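Support > Navigation extérieure > Caméras et contrôleurs > Ticket 109
Rechercher dans les tickets Valider

Ticket 109 : image floue au ras du sol et retard de consigne, comparaison de deux contrôleurs
Produit : plateforme Clidilport, caméra fixe avant
Statut : ouvert, en attente d'un retour d'Oseo
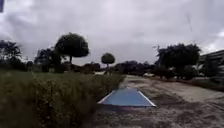 Bonjour à tous, je reprends le ticket avec les essais de mardi, et il y a de quoi se réjouir ! Rappel du problème : avec le contrôleur Prerik, le robot corrigeait son cap trop tard sur le chemin de terre et finissait par mordre sur l'herbe. On accusait la caméra. Je n'en suis plus du tout sûr.

Essai 1, contrôleur Prerik, réglages d'usine
Retard entre l'image et la consigne de direction : 200 ms environ. Le bas de l'image reste mou, l'herbe et le gravier bavent un peu, alors que les arbres se découpent très bien sur les nuages. Zigzags dès le premier passage.

Essai 2, contrôleur Abera, même caméra, même parcours
Retard mesuré : 102 ms. Le flou est toujours là, et pourtant la trajectoire est nettement plus propre, le robot suit les ornières sans hésiter (j'ai refait le passage deux fois tellement j'étais content).

Essai 3, Abera, exposition forcée
Le ciel prend toute la moitié haute et l'exposition automatique semble se caler dessus. J'ai limité la zone de mesure à la partie basse, sous la ligne des arbres. Le chemin sort plus clair, les taches sombres juste devant le capot bleu ne sont plus prises pour un obstacle. Le ciel est brûlé, tant pis, on ne s'en sert pas.

Ce qui coince encore
- Avec Abera, le journal se coupe après 900 images. Redémarrage du service obligatoire, erreur « tampon plein ».
- Le capot occupe le bas au centre de l'image. Le masque livré avec Prerik le couvre correctement, celui d'Abera laisse passer le liseré blanc et le détecteur de bords s'y accroche.
- Pas encore essayé un temps de pose plus court. Je soupçonne les vibrations sur les cailloux, à vérifier.

Demande à Oseo : pouvez-vous m'envoyer le format du fichier de masque pour Abera ? Je voudrais redessiner le contour moi-même et relancer l'essai 3 sans toucher au reste.

Mise à jour, 16 h 40 : tampon agrandi dans la configuration, le journal tient maintenant sur tout le parcours. Super nouvelle ! Je laisse le ticket ouvert pour le masque et le temps de pose.

Contact | © Clidilport | Haut de page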